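2019-07-22

**Oretti opens its Marton laundry room, and we'd love you to come by**

Well, it's happening! After 14 months of plans, permits and one very long argument over floor drains, I get to tell you that Oretti is opening a shared laundry room on the ground floor of the Grasus building in Marton. I've been writing these releases for a while now and this is the one I've looked forward to most (I live upstairs and have been hauling my sheets across town since December).

The room serves all 80 apartments in the building, plus anyone on the block who signs up at the front desk. A wash costs 3 dollars, drying is included, and you can stay and fold for as long as you like. We kept the price low on purpose. The folks at Võ, who did the fitting out, talked us into front loaders and into wider aisles than we had drawn, so two people with full baskets can pass each other without that little sideways dance.

We asked neighbors what they wanted before we bought anything, and 342 of them wrote back. Most wanted somewhere decent to fold. Quite a few wanted baskets they could borrow, and I was one of them — my own lost a handle years ago and I keep forgetting to replace it. So there are baskets to borrow now. Please bring them back!

Sign-up is open today at the Grasus front desk. Bring something with your address on it, and your own detergent if you're picky about scent. The sink for hand washing is in too, set into the long white countertop, with a faucet behind it. 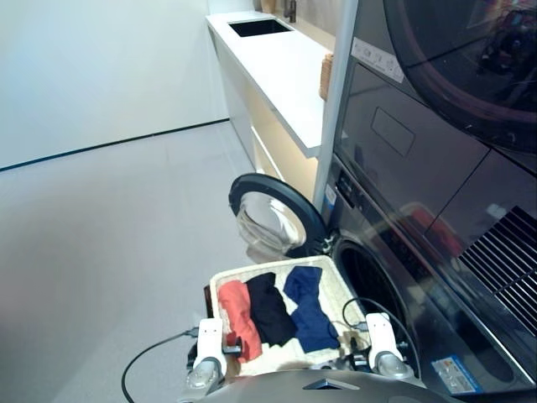
Folding before you leave is the whole trick, according to Oanh, because a shirt that rides home in a heap needs the iron and a folded one can go straight in the drawer. She would also like everyone to check their pockets for tissues, and asked me to put that in writing, so now it is.

Press visits are welcome any morning. Ask for the Oretti office at the Grasus front desk and one of us will come down and show you around.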